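Lunch club news – May 17, 2020

Quick one this week, sorry, the phone hasn't stopped. Doorstep lunches carry on as before, Tuesdays and Fridays. We did 147 bags last week, which is a record for us. Ratree has the new route list so ring her if your street has been missed.
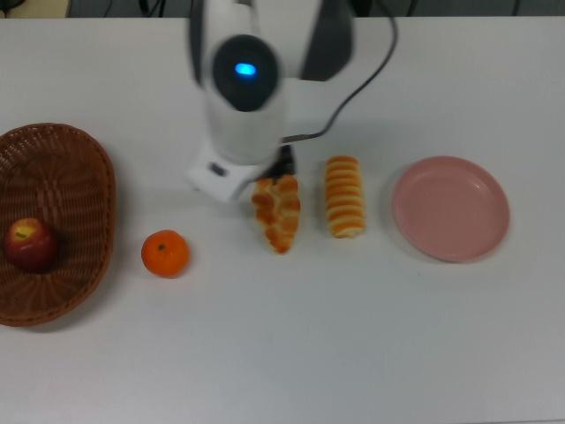 Bags go out from eleven now, not half past. Please leave a box or a chair by the door so drivers can keep thier distance. Empties back on the step, rinsed if you can.

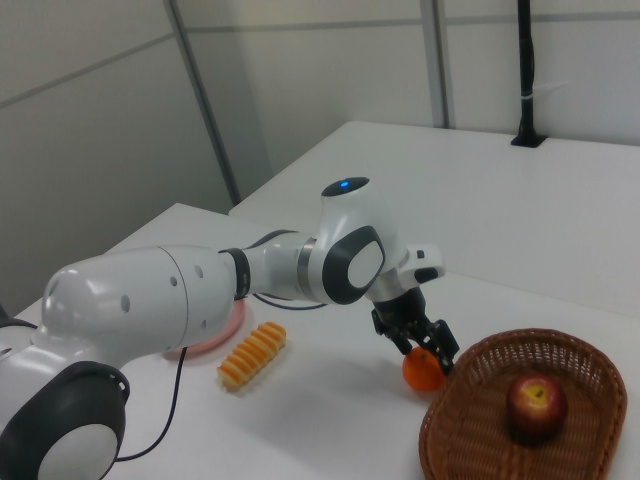

Fruit next. The wholesaler has let us down on bananas twice – so swaps this week. A small orange like the one on the white table will go in most bags, apple for those who've asked. Tell Manee about allergies before Thursday.
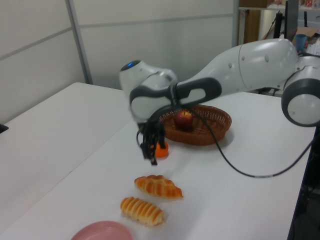

Recipe swap still open, two in so far, both soup! Cake would be nice. Anything using up a round, bright orange fruit like this one is very welcome, marmalade included. Send to Fletcher Tomoana, handwritten is fine, he'll type it up wen he gets a minute.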